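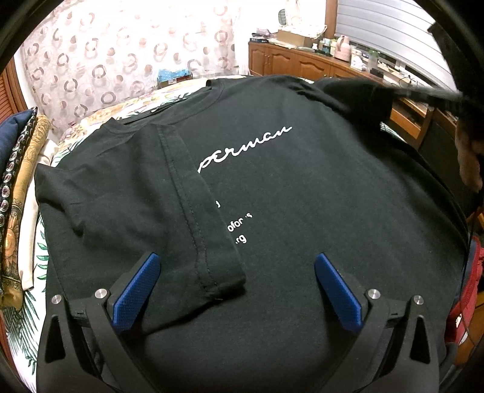

Week 5: how cloth remembers a fold

I'm starting with creases this week, and with the plain cotton jersey T-shirt, because you all own one and can try everything in these notes at home. Last week was fibres and yarns, and you'll need the bit about twist again, so dig those notes out if they've vanished to the bottom of your bag. Take a black short-sleeved T-shirt laid flat on a bed with one sleeve turned in across the chest. The fold line at the shoulder is where the cloth is being asked to bend sharply, and the print is a separate problem, as a printed patch doesn't bend like the knit around it. Look at the double row of stitching at the sleeve hem too. Every hem is a stiff little strip, and when you lay a stiff strip over a soft single layer and leave it under a pile for a month, you can get a faint line pressed into the layer underneath.

So what is a crease? When you bend a yarn, the fibres on the outside of the bend get stretched and the ones on the inside get squashed. If the bend is gentle they all slide past each other a bit and spring back. If it's tight, or if it stays put for long enough, some of them settle into the new shape. In cotton the settling is mostly down to hydrogen bonds, which are weak links between neighbouring chains of cellulose. They break and re-form easily when there's water about, and that's why a steam iron works and also why a shirt left damp in a heap dries looking like a road map.

Wool is a different animal (sorry). The fibre has a natural crimp, so it's already a sort of spring, and a wool jumper hung in a steamy bathroom will often drop its creases by itself. Polyester takes a crease badly when cool and very well when hot, so pleated skirts are usually made from it. Linen creases if you so much as look at it. I love it anyway!

Knitted or woven?

This comes up in the test every year and people still mix it up. A woven cloth has two sets of yarns crossing at right angles, and they can't move far. A knit is made of loops, and loops can open, close and tip sideways. Bend a knit and a lot of the strain goes into the loops changing shape, so less is left over to damage the fibre itself. Same cotton, same weight, and the knit will nearly always come out of the suitcase looking better than the woven shirt. The price you pay is that it stretches out of shape on a hanger, so fold your knits and hang your wovens.

A word on prints

Most printed T-shirts have either a layer of ink sitting on top of the cloth or a dye that has gone into it. Rub your thumb across and you'll soon know which you've got. The sort that sits on top is a thin plastic film, and a sharp fold through the same place, time after time, is where the cracks begin. Fold beside the print if you can, or roll the shirt.

For the practical

You'll get three swatches each: the Vundach jersey, the Kozłowski linen and the Etden polyester. Fold each swatch once, face inwards, and put it under the 2000 gram weight for 5 minutes. Take the weight off, wait another 5, then measure the angle it has opened to with the protractor. Bigger angle, better recovery. Do it once along the lengthwise direction and once across, and write down which was which, as I can't mark a number without a direction next to it.

Then mist a second set with 2 squirts of water and do the whole thing again. Guess the result before you start and put your guess in the left-hand column. I don't mind at all if it's wrong.

Write-ups go in the tray outside room 14 by 17th June, please. One side of paper is plenty. Bring an old cotton garment next time, one you don't mind cutting up, as we're moving on to seams.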